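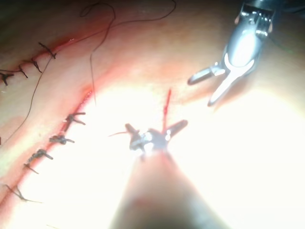 Gristbridge Swing Trainer
Setup Guide

Home Products Manuals Spare Parts Contact

Search manuals... Go

Section 4: Setting up the swing sensor and resistance arm

Last revised 4 Oct 2018

Read this section through once before you start. You will need the base plate with both feet already attached (see Section 3), the resistance arm, the Rirkora sensor clip, the hex key from the parts bag, and a club you are used to swinging. A 7-iron is a good choice for first setup. Do not use a driver until you have finished the balance check in step 11.

CAUTION: The resistance arm is under spring tension. Keep the yellow travel pin in place until step 8. Keep children and pets out of the room while you work.

4.1 Choosing a place

1. Pick a level floor. Short carpet, rubber matting and garage concrete are all fine. Thick carpet lets the base rock and the readings will drift.

2. Stand where the base will go and make a slow full swing with your longest club. Check the ceiling as well as the walls. Leave at least 2 feet between the end of the swing and anything you would not want to hit.

3. Set the base plate down with the arrow pointing toward the target. Left-handed players turn the plate around so the arrow points the other way, then move the heel stop to the second set of holes.

Note: If you use the trainer outdoors, bring the sensor clip inside afterward. The base and arm can stay out in dry weather but should be covered.

4.2 Fitting the resistance arm

4. Slide the arm into the post until the two holes line up. It is a tight fit when new. A little dish soap on the inside of the post helps – do not use oil or grease, which will attack the bushing.

5. Push the long bolt through from the left side and tighten the nut by hand.

6. Finish tightening with the hex key. Stop when the arm no longer moves from side to side but still swings freely up and down. If it feels stiff on the way up, back the nut off a quarter turn and try again.

7. Turn the resistance dial to 1. The dial runs from 1 to 6. Most players stay at 1 for the first two weeks, and anyone coming back from a shoulder, wrist or back injury should check with a doctor before going higher.

8. Hold the arm with one hand, pull out the travel pin with the other, and let the arm rise slowly. Do not let go of it. Keep the pin in the parts bag. You will need it again if you move or ship the trainer.

WARNING: Never change the dial setting while the arm is moving.

4.3 Attaching the sensor clip

9. Charge the clip before first use. The light goes from red to green when it is full. A full charge takes over 4 hours from empty and less after that.

10. Press the clip onto the shaft just below the grip, with the flat side facing the same way as the club face. It should click. If it slides when you shake the club, add the thin rubber sleeve that came in the bag.

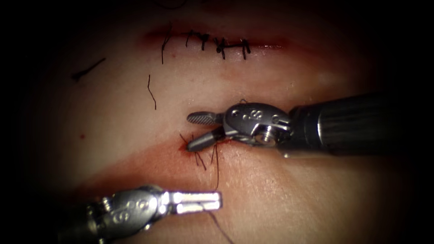
11. Balance check. Stand in your normal address position with both feet on the plate and hold still until the clip beeps. Then make 2 half swings at an easy pace. The clip beeps once after each swing. If it beeps three times, your weight was not centered at address. Step off, step back on and repeat.

12. When both half swings are accepted, the light turns steady blue. Setup is finished and you can move on to full swings.

Note: The clip stores up to 1,000 swings in memory. After that it writes over the oldest ones. Copy your swings to the Sturar app if you want to keep a full winter's work.

4.4 If something is not right

Light stays red after charging overnight: Try another cable. Some phone cables do not carry enough current.

Arm drops by itself: The bolt is too loose or the spring has come off its hook. Put the travel pin back in before you look inside the post.

Beeps three times on every swing: Check that the plate is level, then check the heel stop. Left-handed players should also set the hand switch under the clip to L.

Squeak on the follow-through: Normal for the first few sessions. If it is still there after that, order the Damasceno bushing kit from the Spare Parts page.

Readings far too high or too low: The clip is probably on backward. Take it off, turn it around and repeat steps 10 and 11.

4.5 Storage

Trainers put away for the season should have the dial set to 1, the travel pin in and the clip charged to at least half. If you store yours in an unheated garage from December on, let it warm up indoors before the first swing. The spring is noticeably stiffer when cold.

Next: Section 5, Warm-up and first sessions

Share 2 comments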